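Biltell Hand-Held Gripper Pair: Review After One Term of Club Use

Reviewed by Vikas Kaushik, 29 February 2020

Our robotics club bought the Biltell pair in the fall to record demonstrations for the student project on household tasks. A student holds one gripper in each hand, does the task, and the recording is used later to train the arm. The set cost us 522 dollars with the cables and one spare set of finger pads. We had been using the older Lahlou single gripper, so most of the comparisons are with that.

Build

The housings are gray and smooth, with no sharp seams where the palm sits. The fingers are black, and each has a dark mesh-textured pad on the inside face. We have recorded 381 demonstrations and replaced one pad, on the left unit, where the lower corner had started to lift. The Lahlou pads needed gluing every couple of weeks.

The marker cube mounts near the handle. It holds its position well once tightened, but the screw is small and the driver supplied with the kit is soft. Ours rounded off in the first month. Buy a better one.

Handling

Grip effort is moderate. Adults had no complaints. Two of the younger members found the reach too long and had to hold the body further forward, and this shifts the cube and spoils the tracking if the wrist turns in. A 21-minute session is the longest we now allow before changing operators.

Thin items are the weak point. Cups and slippers are easy to pick up. Small flat things on a smooth surface take several tries, and the operator tends to tilt the whole unit to get a finger under the edge. 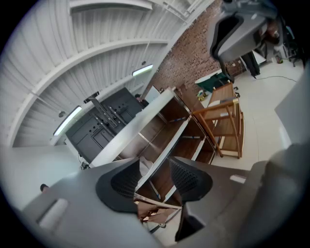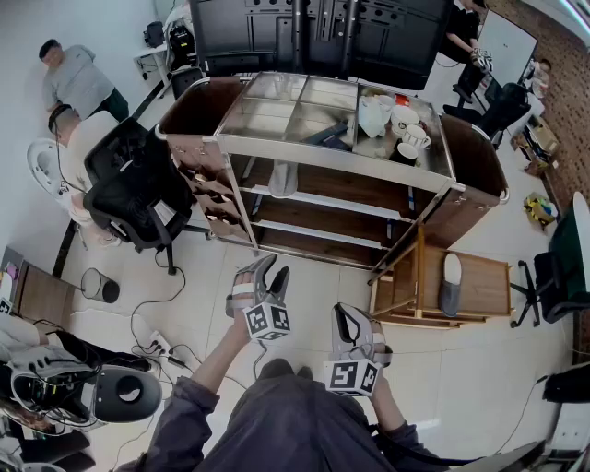 Club session with the gray grippers. The service cart with the tea things is in the second photo.

Recording and software

Calibration takes two steps per gripper and has to be repeated if the cube is moved. The software gives a clear error when a marker is lost for too long, but does not say which hand it belongs to. Fenna Peeters wrote a short script that reads the log and reports the side. It should have been in the package.

Cables are the other complaint. They are thin and flexible, but too short for a student who has to walk to a shelf and back. We use extensions and tape them down before the session.

Support

Edadov handles sales and repairs. A replacement trigger spring arrived in nine days. The printed manual covers setup only, and the finger-change procedure is in a separate file that we had to ask for.

Verdict

Good value for a club that records often – less so for a single competition entry. The rated life of the trigger is 4,000 cycles, and we expect to pass that before summer. I would buy the pair again, with longer cables and a second set of pads in the same order.

Rating: 4 out of 5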